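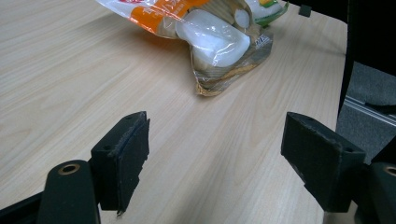
About Niven

Niven is a contract packing company in Flundwood. We pack dry foods for brands that don't have their own packing line, or that have outgrown the one they started with. Most of our work is snacks, sweets, dried fruit, nuts, tea and baking mixes.

Calum MacAulay and Catherine Rankin started the company in a rented unit on the Catoncombe road. Calum had worked in a bakery warehouse and Catherine had run the order desk for a tea importer. Their first customer was a small granola maker who needed 96 cases filled, sealed and labeled before a trade show. The order went out on time and the customer came back the next month. We still pack for them.

We moved to our present building when the first unit ran out of floor space. It has a separate room for products with nuts, a dry store, a label room and a loading dock that takes full-size trailers. Kirstin Dalgleish manages the site and plans the weekly schedule. If you have a delivery coming in, she is the one who will give you a dock time.

What we do

We fill pouches, bags, tubs and cartons. We can work with film and bags you supply, or order them for you. We also put together mixed packs and gift boxes by hand, mostly from August through the end of the year – that part of the building gets busy and we take on seasonal staff for it.

Relabeling is a growing part of the business. Importers bring in goods with the original packaging and need an added label with the ingredients, allergens and net weight in English. We apply the label, check it against the approved text and repack the case. We do not write label text ourselves. You or your adviser need to supply it, and we will not start a job until the final version is signed off.

Our smallest run is 3000 units for machine filling. Hand packing can be less, depending on the job. Ask us before you rule it out.

What we don't do

We don't pack anything chilled or frozen, and we don't pack liquids. We don't develop recipes. We don't sell products of our own, and we don't store finished goods for longer than 36 days unless it has been agreed in the contract.

How a job runs

Send us a sample of the product and the pack you have in mind. Nadja Hollenstein, who looks after new accounts, will arrange a trial run and send you the filled packs to look at. Once you are happy with the weight, the seal and the way the pack stands on a shelf, we quote a unit price. The quote covers labor, machine time and cases. Freight is separate.

Every batch gets a sheet with the lot number, the weights taken during the run and the name of the line lead. We keep samples until the best-by date has passed.

Hubert Kubiak is in charge of quality. Customers are welcome to visit while their product is being packed, but please book with him first. You will be asked to take off jewelry and wear a coat and hairnet, and there is a short health form to fill out at the door.

Ivska

In our sixth year we bought Ivska, a small label printer two streets away. It still trades under its own name and takes outside work. For our packing customers it means short label runs can be printed and on the line the same week. The minimum there is 4000 labels per design.

Working here

Most of our line leads started as packers. Training is paid. Shifts are early or late and we don't run nights – openings are posted on the jobs page and on the board by the front entrance.

Page last updated May 8, 2022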